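Tirnley tidy-up set, README

What it is
Simulated episodes of a single arm clearing and sorting things on a table. Made for one question, can a machine do the dull bit of housework yet, ie. put stuff back where it goes. Short answer from us so far: some of it, slowly.

Contents
40 tasks, 9 room layouts. Each task has a one-line instruction, a start state and a check script. Rooms are rendered, no real footage anywhere in this set. Real kitchen runs are in Seslow, separate download, ask Lies Jansen.

Instructions
Written by Wilma Goossens and Teun Segers, plain household English. "Put the mug by the laptop." "Clear the corner of the table." Left the vague ones in on purpose, people do talk like that. Spelling is British, mostly.

Scoring
Pass or fail from the check script, no part marks. Knocking something off the table is a fail even if the task gets done afterwards. Time limit is per task, see the tasks file. 32 of the tasks have been checked by hand, the rest are waiting on Océane.

What works, what doesn't
Boxy things fine. Mugs ok if the handle faces the arm. Thin or flat things bad, a closed laptop is the worst of the lot, hardly anything to get hold of. Wiping and folding not covered at all. Don't read a good score here as "can do chores", it can't, it can move 7 kinds of object about.

Known problems
- check script sometimes passes an object thats leaning on another one
- shadow direction changes between layouts, upsets some colour-based pickers
- Corow loader needs the old config format, fix due January

Changes
Dropped the Baláž drawer tasks, handles kept clipping through the front. Renamed the layouts. Lotte Brouwer redid the lighting.

Use
Free for research, say where you got it. Bugs to Teun.

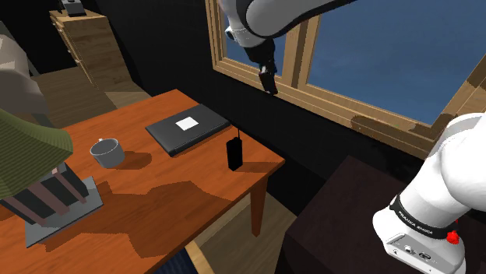
Clutter is the hard part, so please report results on the full tables as well as the near-empty ones. A model that does well with one object tends to go to peices when there's a wide roof to reach round, like the green one on the little pagoda, and something thin such as the radio aerial standing near the right corner. Log collisions with both seperately if you can, the default log lumps them together.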